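Working rules for an arm near office equipment

Monday, June 24, 2024

I have rewritten the rules we use when the arm works on ordinary office machines: printers, shredders, label makers, anything with a tray or a lid that was designed for a person's hand. The old version was a page of notes taped to the cabinet at the Lennox site and it had grown contradictions. One line said to approach at half speed, another said to approach at the speed set in the task file, and the task file had been copied from a bin-picking job where nothing in the cell could break.

What follows is the current version with my reasoning where I think the reasoning is useful. It covers a single arm with a two-finger gripper and a camera at the wrist. It does not replace the risk assessment for the room. ISO 10218 and ISO/TS 15066 are where the assessment starts, and if you have not done one, close this page and do that first.

Scope

The rules apply to the last stretch of travel, from the standoff pose to contact and back out again. Transit moves across the room are governed by the cell limits, which live in the controller and are not edited per task. Pullora, our task runner, will accept a per-task override of the cell limits if you ask it to. Don't ask it to. I have filed a request to have that option removed.

1. Fix the standoff pose before anything else

Every target gets a named standoff pose, taught by hand and checked twice. The pose must be reachable from the home position without passing over the equipment. Write it in the task file under the name of the machine and the part, in that order, so that a list of poses sorts by machine.

The fingers are closed at standoff. Open fingers are wider than people remember, and most of the scratches on our machines come from an outer edge swinging past a housing while the operator was watching the tips.

2. Limit speed and force separately

Approach speed inside the standoff is capped at 6 millimeters per second for a new target. It can be raised after the target has a clean log, and the change is recorded with the initials of whoever made it. The force threshold is set on its own line and is never raised at the same time as the speed. If both change in one edit and something goes wrong, you have learned very little.

Plastic tabs and levers get the lowest threshold we use. Molded parts on office machines are built to move along one path, and they tolerate almost nothing off that path. If the gripper pushes a tab sideways, the controller may see a modest load while the hinge takes all of it.

3. Clear the cable side

Look for anything that hangs below or beside the machine: power leads, plug ends, network cables, the loose strap from a dust cover. Secure it, or teach a path that keeps the whole gripper on the other side of the target. A hanging plug moves when the table is bumped, so a clearance measured once is not a clearance. Our minimum is a full finger width, measured with the item at the worst point of its swing.

This is the rule that gets skipped most. The front of a machine is where the attention goes, and the handle you want is often at the same end as the thing you don't want to snag.

4. Check the wrist view at contact distance

The view from standoff is easy to read. The view from close in is a different matter, and it is the one the operator will have when a decision is needed. Before a task is approved, move in by hand jog to just short of contact and look at the picture. Three questions go on the sheet: can you see both fingertips, can you see the part you intend to touch, and can you tell which way the machine is oriented?

White housings are the usual problem. The exposure drifts, the top of the machine turns into a blank area, and the seams that would tell you where the lid ends get faint. Blinds near the table help with glare, though they do not fix it. We lock exposure on the front face of the machine and accept that the rest will be too bright. A tilted view is acceptable if the operator has trained on it. If the tilt is new, treat the target as new.

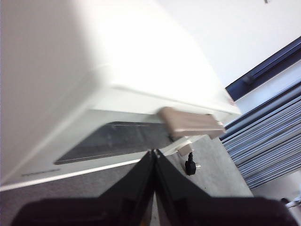
5. Stop means hold, then retreat on command

The stop button on the pendant holds position. It does not back the arm out, and no script may add an automatic retreat after a stop. A finger hooked behind a tab will take the tab with it. The operator looks, decides on a direction, and jogs out by hand.

The hard emergency stop is separate and is tested at the start of each session. Olladis logs the test if you press the button while the session header is open. If you press it earlier, the test counts for safety but there is no record, and you will have to do it again for the record.

6. Record every contact, planned or not

Each session log has a contact list. Planned contacts are written by the task runner. Unplanned ones are entered by hand, with the pose, the part touched and whether a mark was left. A light brush against a housing is an entry. The Druson audit template has a field for severity, and I would leave it blank. People spend time arguing with themselves over the scale and then decide the event was too small to write down.

Logs are kept for 700 days. After that we keep the contact lists and delete the video. The list for the older arm stands at 867 entries, most of them from before rule 1 was written down.

Open points

I do not have a good rule for translucent panels and covers. Our depth estimate is poor on them, and the numbers swing with the lighting. For now they are treated as solid, with a keep-out margin on the near side, and a task that requires touching one needs 2 people at the station.

I also want a better definition of "new target." Moving a machine to another table counts today. Turning it a little on the same table does not, and I think it should. The next revision is planned for October, and I will post the differences as a plain list so you don't have to compare the two versions by eye.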